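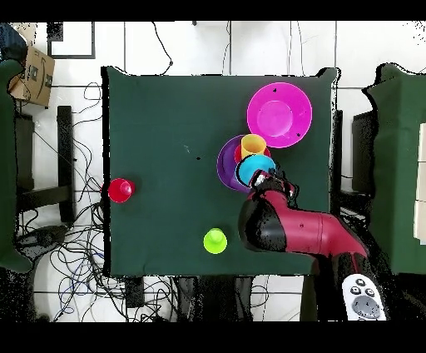

My five rules for the table

At Kavano I wrote the rules for tabletop work with the arm. The first version had 13 points and people read none of them, so I made it shorter.

1. Same cloth every day, dark green.
2. Only plastic dishes.
3. The remote stays where a hand can reach it.
4. Cables are checked before power is on.
5. After 20 runs, stop and look at the gripper pads.

I am still not happy with rule four. Maden asks for a signed sheet, and I think they are right.

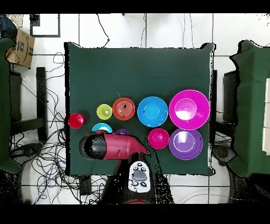 Cups, bowls and plates on the green cloth, with the gripper over them.

Last updated: March 16, 2022

Comments

pakon_fan: We do rule 5 after 29 runs. Is 20 too careful?

Ellery lab: Thank you, I will copy rule 3.

This site uses cookies. Accept / Settings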